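Stultville Community Hall: Kitchen and Dining Room Walk-Through
Checklist with comments
December 2018
Inspected by Agata Mancuso
Areas covered: kitchen, serving hatch, dining room, back corridor, dry store
Floor area on the plan: 1,641 square feet
Follow-up visit: January

Marks used: OK, Fix, Watch. An item marked Watch can stay in use but gets looked at again on the follow-up visit.

1. Doors and exits

1.1 Front doors open fully and latch. OK
1.2 Back corridor clear to the exit. Fix
Comment: Folding chairs stacked on the left side again. There is room for a person but not for a wheelchair. Move them to the Mowat Street shed.
1.3 Exit signs lit. OK
Comment: The one over the back door flickered when I switched the corridor light off. Steady after that. Check the connection.
1.4 Occupancy notice posted. Fix
Comment: The notice says 70. The limit was lowered to 50 when the partition went in. Old notice to come down, new one to go up in the same place at eye level.

2. Fire equipment

2.1 Extinguisher in kitchen, gauge in green, pin in place. OK
2.2 Extinguisher in dining room. Watch
Comment: Gauge is in the green but close to the line. Ganlow services these and the tag has the last visit on it. Ask them to look at it when they come for the hood.
2.3 Fire blanket by the range. OK
2.4 Hood filters clean. Fix
Comment: Grease on the two filters nearest the wall. The other filters are fine. Soak and refit before the next big meal.
2.5 Smoke alarms tested. OK
Comment: Tested all of them with the button. The dining room alarm is quieter than the rest, but I could hear it in the kitchen with the fan running.

3. Electrical

3.1 Outlets near sink trip when tested. OK
3.2 Cords and plugs undamaged. Fix
Comment: The coffee urn cord has a nick near the plug. I have tagged the urn and put it on the bottom shelf of the dry store. Do not use it until the cord is replaced.
3.3 No extension cords used as permanent wiring. Watch
Comment: One running behind the upright freezer. It needs an outlet put in on that wall. Quote requested.
3.4 Panel accessible and labeled. OK
Comment: Breaker 6 still says "old stove." Please relabel.

4. Food handling and serving

4.1 Refrigerator at 40 degrees or below. OK
4.2 Freezer door seal. Watch
Comment: Bottom corner of the seal is starting to curl. Closes if you push it.
4.3 Hand sink stocked with soap and paper towels. Fix
Comment: Soap yes, towels no. A cloth towel on the hook is not a substitute.
4.4 Utensils used for ready-to-eat food, no bare hands. OK
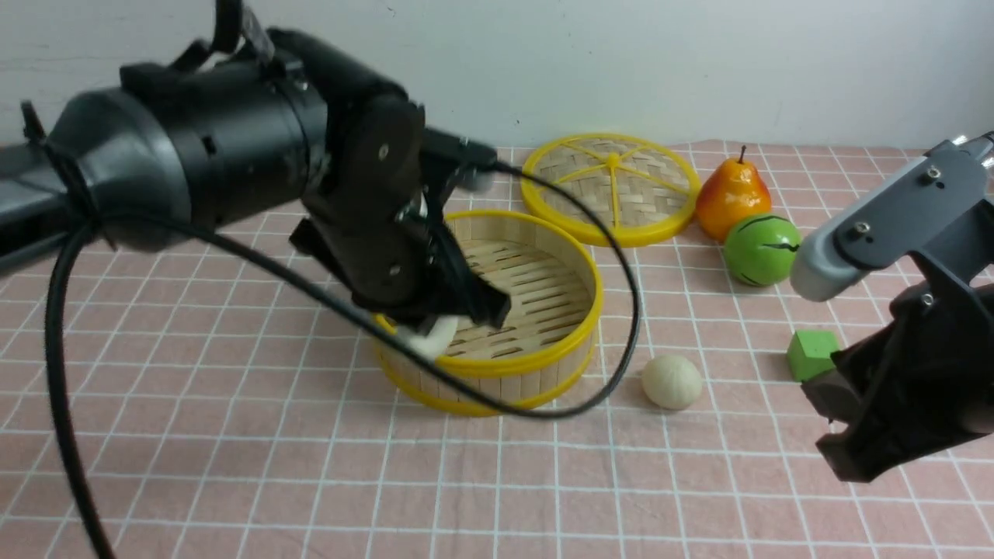

Item 4.4. Bun held over the rim of the bamboo steamer, pink grid tablecloth.

4.5 Steamers and baskets stored dry. Watch
Comment: Bamboo holds water. Stand the baskets on edge on the wire rack overnight and do not nest them until they are dry all the way through. Any basket with dark spots inside gets thrown out.
4.6 Allergen cards at the hatch. Fix
Comment: The box is there but the sesame and wheat cards are missing. Print new ones.
4.7 Cleaning products kept away from food. OK
Comment: The Grarkine degreaser is now in the locked cabinet under the sink. Key is on the board with the others.

5. Tables, cloths and walls

5.1 Tables stable, leg locks working. Watch
Comment: One of the long tables has a lock that needs a second push. Marked with tape on the underside.
5.2 Cloths do not hang low enough to trip on. OK
5.3 Cloths lie flat. Watch 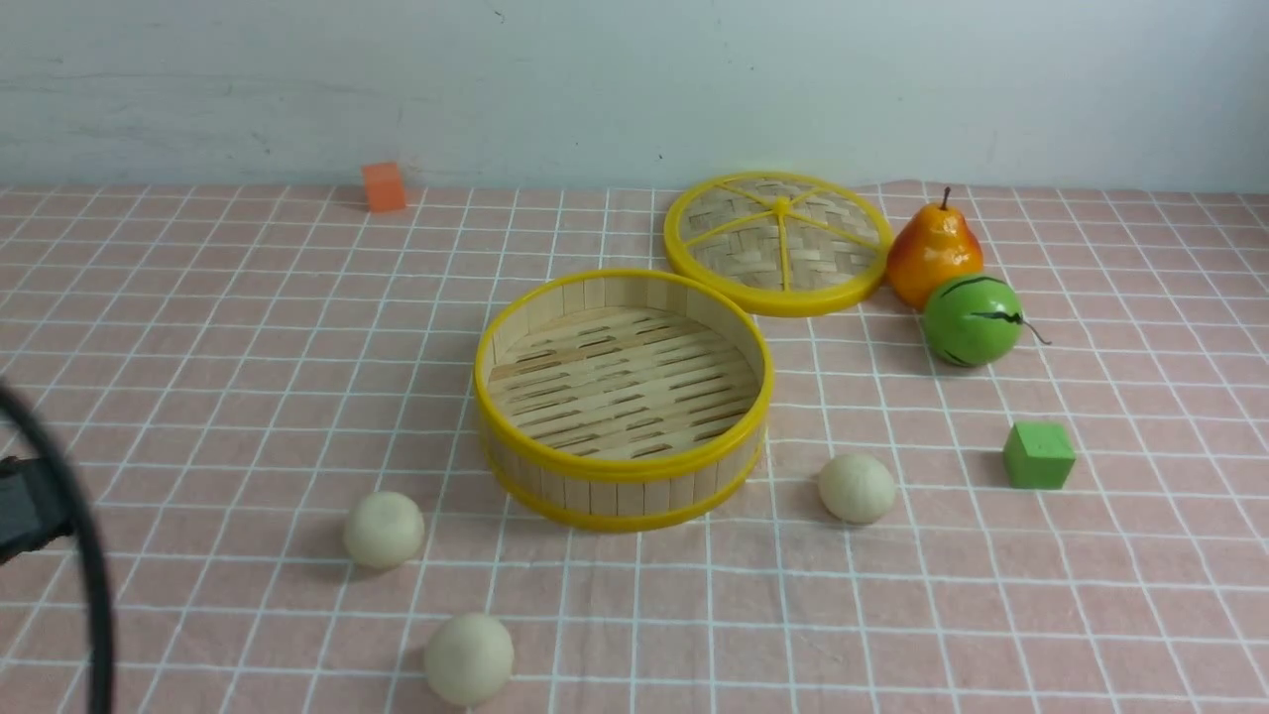 Wrinkles are not a hazard for plates, but a tall glass or a full soup bowl can tip on a ridge. Smooth the cloth from the middle outward before setting out, and use clips at the corners if the windows are open. Vinyl cloths should be rolled for storage. The folded ones never lose the crease.
5.4 Walls clean and in sound condition. Watch
Comment: Wipe down with mild soap. Repainting is in next year's plan and does not need to be moved up.

6. Floors

6.1 Kitchen floor free of grease. OK
6.2 Mats lie flat. Fix
Comment: The mat at the dish sink curls at one end. Replace it. Turning it around only moves the problem.
6.3 Loose tiles. Watch
Comment: One tile by the hatch rocks slightly. Same as last time.

Other notes

The first aid kit is short on burn dressings and blue bandages. Water meter read 1,122 at the time of the visit, written here for the utility file.

Items marked Fix under sections 1 and 3 come first. The cord and the corridor should be done before the hall is rented out again.

Signed: A. Mancuso
Copy to: hall office, kitchen binder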